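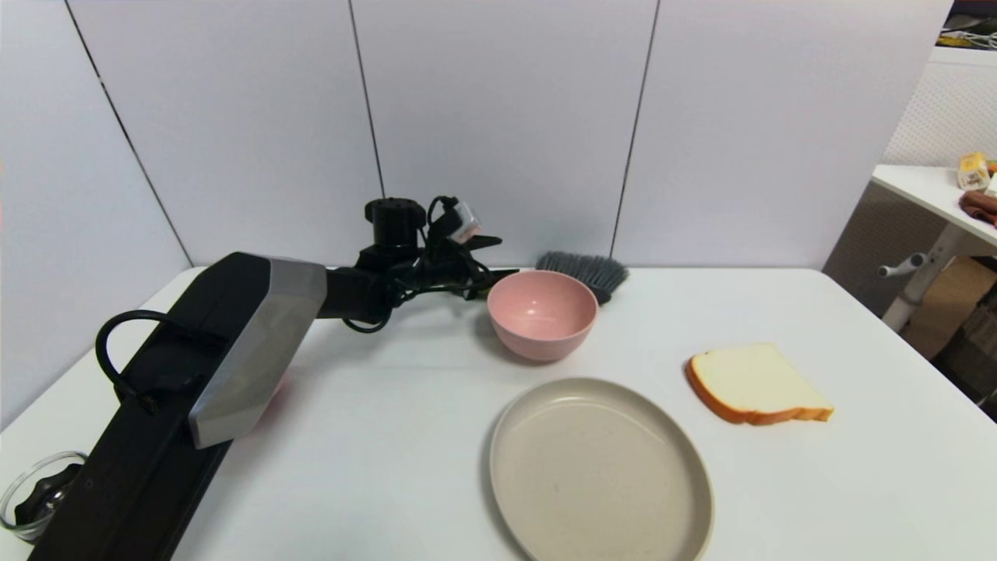 Left arm on the breakfast table, wrist camera on top, pink bowl next

To: the Driklow list
Subject: Re: [driklow] wrist camera cable keeps snagging

On the Driklow list, someone at the Bridport shop wrote:
> We put a camera on the wrist of our arm in August and the wires
> catch on everything. Tried taping them to the forearm, but then
> the wrist can't turn all the way. How are the rest of you routing
> yours? Also, is anybody getting decent grasps on bowls? Ours
> pinches the rim and then the bowl swings.

Oh, I have opinions on both of these!

Cable first. Ours was taped down too, and I hated it. Now the thick black one goes over the top of the forearm in one big loop, from the silver joint back toward the base, and I wouldn't go back. Leave more slack than looks sensible. The thin camera wires are still a mess (they hang down and coil around the gripper, as you can tell), and I'm printing a little clip for them tonight. The file is called Skasten in the shared folder, version 4, and it takes 33 minutes on our slow printer. Happy to send it if you can't get in.

Now bowls. Come in low and level! We used to drop straight down on the rim and got exactly the swing you describe. With the fingers horizontal you can get to the side of the bowl first and close gently. I recorded 351 tries over the summer, mostly with the same bowl, and the sideways approach is so much calmer to watch. Deep round bowls are easier than shallow ones, at least for us.

The plate is another story. It's low and wide and I have no good plan for it. Bread is weirdly fun, though you need to turn the grip force way down, and I went through 12 slices before I got a setting I liked.

Has anyone tried the soft fingertips from the Evangelista build? I'd love to know if they hold up on a matte bowl before I pour a set.

More once the clip is on.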